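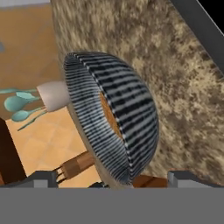 Tell us how to get the wrist camera back where it was, one customer wrote to Pralholm in October, and put it before the chapter on grasping. The customer had changed a set of fingers, put the camera bracket back by eye, and then spent most of a shift wondering why the arm kept closing to the left of every part. The letter asked for a written order of work that a technician could follow alone, with the checks in the right places.

Pralholm Publishes New Setup and Service Procedure for the Flultarel Cell

BUSURSTEAD, 02/06/2022 - Pralholm today released a new setup and service procedure for Flultarel, its single-arm handling cell with a two-finger gripper and wrist camera. The procedure replaces the installation chapter, the maintenance table and the separate repair sheets. It covers the physical cell and the simulated cell supplied with it, and it applies to every Flultarel delivered so far. There is no charge, and no new hardware is needed.

The old documents were written at different times and did not agree with each other. The installation chapter had the camera aligned before the fingers were tightened. The repair sheet for the fingers said nothing about the camera at all. A technician who followed both could end up with a cell that passed its startup check and still missed its grasps. The new procedure puts all of the work in one order and repeats the camera check wherever the gripper has been opened up.

Setting up the cell

Work starts at the base. The arm pedestal is bolted down and leveled, and the bolts are checked a second time after the arm has run its warm-up routine. Floors settle a little under a new pedestal, and the earlier instructions left the second check to the first service visit.

The gripper body goes on next. The mating faces are wiped with a dry cloth, the locating pin is seated by hand, and the screws are tightened crosswise to the value printed on the flange label. If the pin doesn't go in under hand pressure, the technician should stop and look for a burr. Screws must not be used to pull the gripper onto the pin.

Fingers are fitted with the jaws fully open. Each finger is pushed back against its stop before its screws are tightened. The jaws are then closed slowly on the gauge block in the service kit. Light showing between a finger and the block means that the finger is sitting crooked and has to come off again. Shimming is no longer permitted. Pralholm found that shims worked loose and ended up in the jaw slides.

The camera bracket is fitted last, after the fingers. Its cable is routed with the arm in the folded position and clipped at the points marked on the sleeve. The arm is then moved by hand guiding through its full wrist rotation while the technician watches the cable. A cable that pulls tight at either end of the travel is re-clipped before power is applied to the camera.

Matching the simulated cell to the real one

Flultarel is delivered with a simulated version of the cell, used to try out new parts and approach paths before the arm moves. The simulation draws the view from the wrist, so the gripper takes up the bottom of it and the two fingers rise from its upper edge. The household scene has the open fingers on either side of a lamp with a black and white striped shade, set against a speckled, stone-like surface. Scenes of this kind can be used as they come for the alignment step.

For that step the technician opens the real jaws, opens the simulated jaws to the same setting, and compares where the fingertips sit in each view. If the real fingers sit higher, lower or further to one side, the bracket is moved first. The camera values in the software are changed only when the bracket has no adjustment left. In the past many users did it the other way around and covered a loose bracket with a software offset. The offset held until the bracket moved again.

Once the fingertips agree, the offsets are saved under a new name. The previous file is kept. Pralholm's support desk will ask for both files if a cell is reported as missing its grasps, and having them on hand shortens the call.

Patterned objects deserve some care during these trials. Close stripes and mottled surfaces can produce weak or broken edges for the grasp finder at steep viewing angles. A poor result on one such object is no reason to change the camera values. The procedure asks for a second try from a flatter angle and then a try on a plain object. Only if all of them are off in the same direction should the technician return to the bracket.

Routine care

The maintenance table now runs on gripper cycles, with the counter shown on the cell's service page. Calendar intervals are gone, except for the yearly inspection of the pedestal and the emergency stop circuit.

Every 900 cycles: wipe the camera window and the finger faces. Use the lint-free cloths in the kit and no solvent. Look at the finger pads for cuts or shiny patches.

Every 2,000 cycles: close the jaws on the gauge block and repeat the light check. Inspect the cable clips. Run the fingertip comparison against the simulated cell and save the result.

Every 3,000 cycles: take off the fingers, clean the jaw slides, apply a thin film of the supplied grease and refit. Tighten all gripper screws to the label value. Repeat the full camera check.

Cells that handle dusty or fibrous goods should have their slides cleaned at the 2,000-cycle stop as well. Grease should be used sparingly in those cells. A thick layer picks up dust and turns into a paste that slows the jaws.

Any stop can be done early if it suits the shift. The counter for that item is then reset on the service page, and the next stop is counted from there. Skipped stops show up in amber and stay amber until they are done. The cell will keep running.

Repairs that can be done on site

Three repairs have been cleared for customers' own technicians: replacing finger pads, replacing a complete finger, and replacing the wrist cable. All of them are done with the arm in the service pose, power isolated and the lock fitted. The procedure lists the tools for each job at the top of the page. No special tools are called for beyond those in the service kit.

Finger pads are changed in pairs, even when only one is damaged. The old adhesive is scraped off with the plastic blade. Metal blades score the finger face, and the new pad then lifts at the corner. New pads are pressed on the gauge block and left under pressure for the time given on the packet.

A finger that has hit something hard is replaced even if no bend can be seen. After a collision, the gauge block check is done on both fingers, and the technician turns the wrist by hand and listens for grinding. Grinding means that the cell stays off and the wrist goes back to Busurstead. Wrist joints are sealed at the factory and can't be opened on site.

The wrist cable is the part most often ordered for Flultarel. The replacement job used to be described in a single paragraph. It now has a page to itself, including the order in which the clips come off, the position of the strain relief, and the test to be run before the covers are closed. The test moves the wrist slowly from one end of its travel to the other while the service page watches for dropouts. One dropout is a fail.

Motor drives, brakes and safety relays remain a job for Pralholm's service staff.

Parts and training

Pads, fingers, cables and gauge blocks are stocked at Busurstead and at the Pralholm service workshop in Paredes. Orders should give the serial number from the plate on the pedestal. The number on the gripper may differ if the gripper has been exchanged.

The Paredes workshop will teach the new procedure on a running cell. Participants fit a gripper, align the camera, compare it with the simulated cell, and change a cable. They are asked to bring their own safety shoes and, if they can, a copy of their saved offset files. Dates are posted on the customer pages.

The procedure can be downloaded from the same pages, and a printed copy will be sent with the next parts order to each customer. The printed pages are coated and can be wiped clean. Older copies of the installation chapter, the maintenance table and the repair sheets should be thrown away.

About Pralholm

Pralholm builds and services small handling cells in Busurstead and runs a service workshop in Paredes. Its Flultarel cell is used for picking, sorting and presenting mixed goods.

Press and customer inquiries: Pralholm, service desk, Busurstead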